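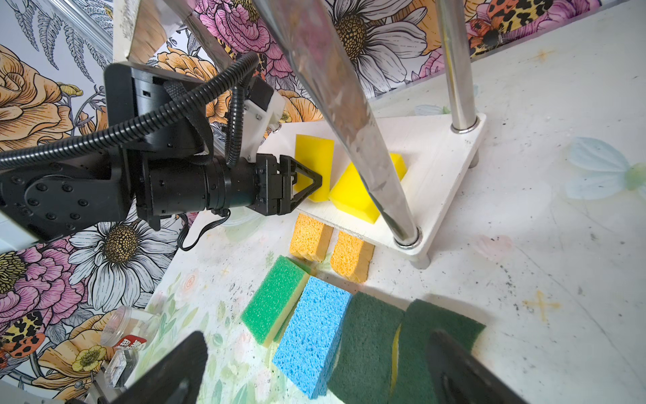

# Prodik P2 two-finger gripper

We've had the Prodik on the bench at Rirkeck since November, and it's the most fun we've had with a parallel gripper in ages! Sponges are our favorite test: they squash, they lean on each other, and they come in every thickness you'd find under a kitchen sink. The job is shelf stocking, with scrub sponges, plain foam blocks and cellulose on and around a small raised platform.

Angled fingers get into tight gaps nicely, even beside the chrome posts. We compared them with the flat Watkins pads -- good pads, but wide -- and Declan Nuttall switched his own setup over the same afternoon. 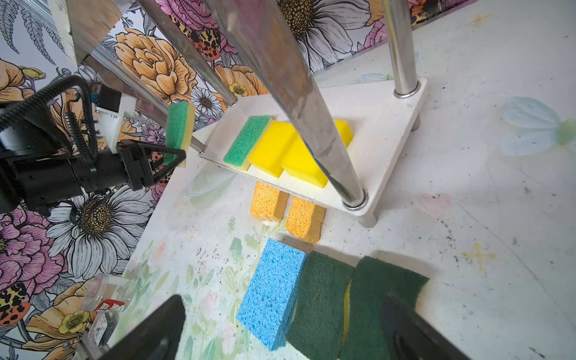

*Scrub sponge held upright beside the shelf, green side out.*

Grip force is set in 8 steps. For foam, start at step two and go up one at a time (Edem Agyeman likes three for cellulose, and he's usually right). The wrist camera sits behind the fingers, so you get both tips in view while you close on something soft.

- **Controller:** Miditz, firmware 431 or newer
- **Fingers:** two, black, angled; flat set sold separately
- **Test run:** roughly 1000 open-close cycles on one pair before we swapped tips
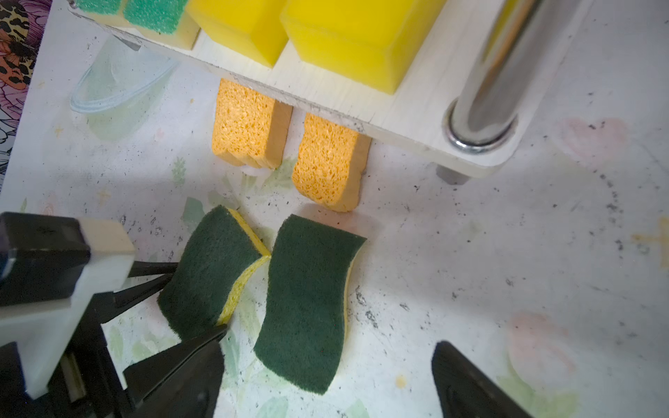
## Setting up for soft items

Close slowly, pause, then lift. If a sponge folds in the middle, drop a force step and take it nearer the ends. Keep the cables looped over the top of the arm with enough slack for a full wrist turn, and run the camera check again after every finger change.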